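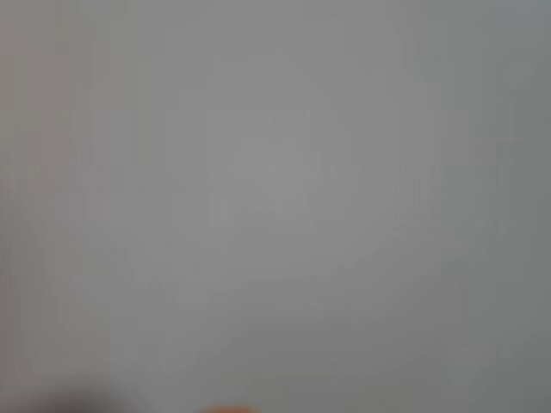 Page 2 of 30

**sabinap_alto** wrote:

Has the Rarton town choir decided about the summer evening in the park? My neighbor told me it is canceled, but the library still has the poster.

---

**gsipos** wrote:

It is not canceled. Anoma Sultana asked the park office in March and they gave us the bandstand. What is still open is the program. Last time we sang 2 songs in parts and for the rest the audience joined in. I would like to keep this balance.

---

**farzana_b** wrote:

I don't agree with Gergely about the balance. People who come to a sing-along want to sing, and when the choir does its own piece the families with children go to buy ice cream. Please leave out the part songs this year.

---

**kosmas_bass** wrote:

> Please leave out the part songs this year.

Then why do we rehearse? I am in this choir for the part songs. I have nothing against the folk songs, but I don't need a conductor for them.

By the way, the printer on Okoro Street asks 375 for the song booklets if we order 200. I find it too much. Can we use the old ones?

---

**farzana_b** wrote:

The old ones have the wrong second verse in the river song. Half of the park sang one thing and half the other, you remember it well.

Maybe one part song at the beginning, while people are still looking for a seat? I can live with that.

---

**gsipos** wrote:

One at the beginning and one directly after the break – this is my last offer :)

About the booklets: we could print a single sheet with the corrected verse and put it inside. My sister can do it at her office in Claltevton.

---

**sabinap_alto** wrote:

Thank you, so it does take place. Is it necessary to register? I would bring my mother, and she needs a chair with a back.

---

**kosmas_bass** wrote:

No registration, and it is free. The benches near the bandstand have backs, but come around 30 minutes early, they fill up fast.

Gergely, I accept the two songs, but not the Sirkodow lullaby again. The basses have one note for the whole page.

---

**gsipos** wrote:

The lullaby stays. We can talk about the other one at rehearsal.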